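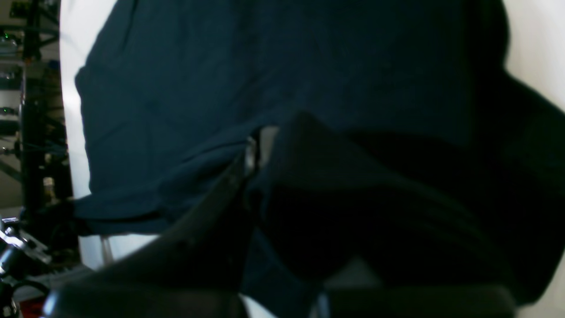

*Dark cloth between the fingers, seen from the wrist camera.*

Zendodard has put out a new release of Komico, its control and planning software for two-armed robots, and I've spent far too many evenings this month reading through the change notes so you don't have to. Most of the work is on cloth. If you've been following along you'll know that cloth is where Komico has always been a bit wobbly – lovely with boxes, fine with bottles, hopeless with a T-shirt – and this version is the first in a long while where I'd say it's worth upgrading for that alone.

The big change is in how the software looks for edges. The old edge finder worked from the overhead view only, and it leaned hard on brightness. Give it a pale towel on a grey mat and it was happy. Give it something black or navy with a wrinkle across it and it would quite cheerfully mark the wrinkle as a hem, hand that to the planner, and the planner would go and pinch the middle of the shirt. I've lost whole afternoons to that!

The new one takes the wrist cameras as well. Each wrist view gets its own guess at where the cloth stops, plus a score for how sure it is, and the two are merged with the overhead guess before anything moves. When a view is mostly dark cloth and dark gripper (and on close grasps it very often is) the score drops and the merge step leans on the other cameras. You can watch the scores change live in the Hsueh viewer, which now ships in the same download. It used to be a separate install with its own list of things to break, so hurray for that.

There's a new mask for the gripper too. Komico now works out from the joint readings where the fingers ought to be in each wrist view and blanks that area before the edge finder runs. Black fingers on black fabric used to give it a terrible time – it would trace the side of a finger and call it a sleeve. The mask is a touch generous by default. There's a setting called `finger_margin` if you want it tighter, and I'd leave it alone for the first week.

Exposure gets some attention as well. A white table under strong lights with dark clothes on it is about as unkind as you can be to a small camera, and the usual result is that the table looks wonderful and the shirt turns into a hole. The new release can set exposure from the cloth area only and let the table blow out. The table will look awful in your recordings. The folds will show up, though, and the folds are what you wanted.

On to the planning side. Up to now, the two arms were planned one after the other, with the second arm treated as something to wait for. That made flattening a shirt very stop-and-start: left moves, left stops, right moves, right stops, and by then the cloth has shifted and the left grasp is in the wrong place. The new planner handles both arms in one go when they're working on the same item, and it keeps a minimum gap between the grippers the whole way down to the table. You choose the gap. It also knows that the approach to the two sides of a garment doesn't have to be a mirror image, which sounds obvious when I type it out, but the last version really did assume it was.
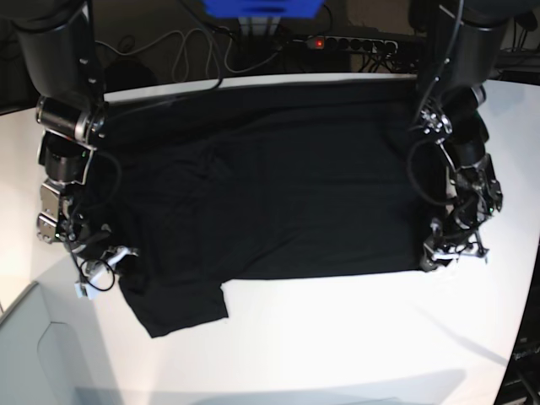 *Both grippers down at the sides of a black T-shirt.*

A word about sleeves. The garment model (the bit that decides what is collar, what is hem and so on) can now cope with a sleeve that's pointing towards the front of the table, or one it can't find at all. Before, it wanted two sleeves, one either side, and if it only had one it would throw an error and park the arms. Now it carries on with a lower score and asks the planner for a small smoothing move before trying any fold. I like this a lot. Half the shirts I've ever put in front of a camera had a sleeve tucked somewhere silly.

The team at Gadamix, who make the labelling tool most of us feed into Komico, put out a matching update in the same week. They've relabelled their shared cloth set to go with the new garment model: 796 runs, each one with the hem, collar and visible sleeves marked by hand, and a flag for any part hidden under another layer. That hidden flag is new. The older labels made you guess, so one person would draw a sleeve where they thought it must be and the next would leave it out, and the model learned a sort of muddle of both. The relabelled set is a free download for anybody with a Gadamix login, and your old projects will open without conversion.

I did hit a snag there. If you've got your own labels in the old format and you mix them with the new set, the hidden flag is filled in as "no" for every one of yours. There's no warning. It's in the notes, near the bottom, under a heading about file formats that I very nearly skipped. You'll want to go back over yours by hand, or keep the two sets apart until the fix arrives.

Now, the tooling, and here I do have a grumble. The settings have all moved. Everything used to live in one enormous file, and it's been split into eight smaller ones by job: cameras, arms, grippers, planner, garment model, logging, viewer and safety limits. It's tidier, I'll give them that. But the converter that's meant to carry your old file over only brings across the values you'd changed from the default, and a few of the defaults have changed too. My gripper closing speed jumped up and I only spotted it in the log. So do check the `grippers` file before you run anything, and check `safety` while you're in there. Print out your old one and go down the list with a pencil if you have to (I did, and I don't feel silly about it).

Logging is better all round. Every planned move now gets written out with the camera views it was based on, so when the arms do something daft you can step back and see what the software believed at that moment. It keeps the last 2000 moves by default and then starts dropping the oldest. For long sessions I'd push that up if you've got the disk space. The Hsueh viewer opens the logs directly, with the overhead view on one side and the wrist views stacked on the other, and the merged edge drawn over all of them in orange. You can change the orange. Please do, if you work with orange things.

One more small pleasure: the planner now tells you why it has refused a move, in words. It used to be a number. I had a sheet of those numbers taped inside a cupboard door, and I took it down last night with a good deal of joy. "Left wrist camera lead would pass under the right forearm" is so much more use than 17, particularly if, like me, you've got cable loops hanging off everything. The cable check is fairly rough for now. It treats each lead as a fat tube with a bit of sag in it, and you type the sag in yourself, but it caught two bad moves for me on the first evening and I wouldn't want to switch it off.

What's still missing? Thin, slippery fabric, mainly. The notes say outright that the merge step hasn't been tuned for anything shiny, and the smoothing move can drag a light garment along the table instead of flattening it. There's no support for buttons or zips in the garment model either, so a shirt with an open front will be treated as one closed piece. Zendodard says open fronts are next on the list and gives no month for it, so I wouldn't plan around that.

The download is in the usual place. It wants a fresh calibration of every camera before first use and it'll nag until you've done it. Set aside a morning. The wrist cameras need the new target sheet, which has 400 dots on it and has to be printed at full size with the scaling switched off in the print box – mine came out slightly small the first time, and the calibration failed at the very last step with the kettle already on.

Comments are open below as ever. If you've tried it with towels, I'd love to hear how you got on, as I haven't touched a towel with this version yet and a few of you have already asked.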